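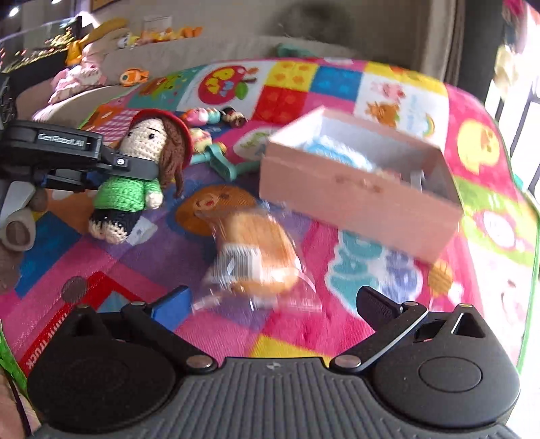 Consumer Law for Small Traders
Handout 4: Product safety and labelling
Updated 6/10/25

Reading: chapter 5 of the course book, and the Brundon case file, pages 1 to 9.

1. Who is responsible

The producer carries the main duty. A producer is the maker, anyone who puts their own name on the goods, or the importer if the maker is abroad. Students often miss the second group. A shop that sells under its own label can be a producer even if it has never seen the factory.

Distributors have a lighter duty. They must not supply goods they know, or should know, to be unsafe, and they must pass on warnings.

2. The Brundon problem

Brundon imports 3805 soft toys from Bumov and sells 200 of them to Ospina, a market trader. Ospina takes off the labels and sews on its own. A seam fails at home.

Work out who is the producer. Would your answer change if Ospina had left the labels alone?

3. Records

Keep batch numbers, supplier details and complaints together. In the file, Brundon could trace only 517 toys – the rest had gone out on cash sales with no paperwork.

For the seminar: bring one page of notes on section 2. Brutard group meets in the upstairs room in October.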